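Resurfacing a white tabletop, part 2

Saturday, March 21, 2020

The crack is back. I filled it in June with the Vemska two-part filler, sanded it flush and sealed it, and over the winter it reopened along the same line. It runs lengthwise across the lower middle of the top, thin enough that a sheet of printer paper catches in it but a business card does not.

The chips near it are a separate problem. They are small and shallow, and I suspect they come from setting hard-edged things down in the same area every day. The black tray and the case live on that table, and neither has felt on its underside. I have ordered adhesive pads from Granside, a pack of 100, which should cover everything that gets parked there.

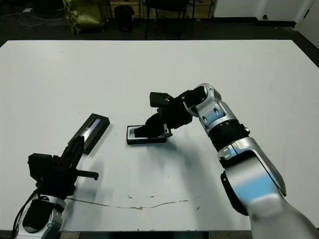
For the crack itself I see two options. The first is to open it slightly with a scraper, vacuum it out and refill with something more flexible. Plidar sells a white one in a 66 ml tube, and the data sheet allows some 500 grams of it per square meter, far more than I need. The second is to skin the whole top with new sheet material, which means clearing the table for a weekend and moving the chair and the bin out of the way to get at the far side.

I am going with the first. Color match is the open question — the old filler yellowed a little at the ends. I will test a dab on the underside, leave it a week and check it in daylight before committing to the full length.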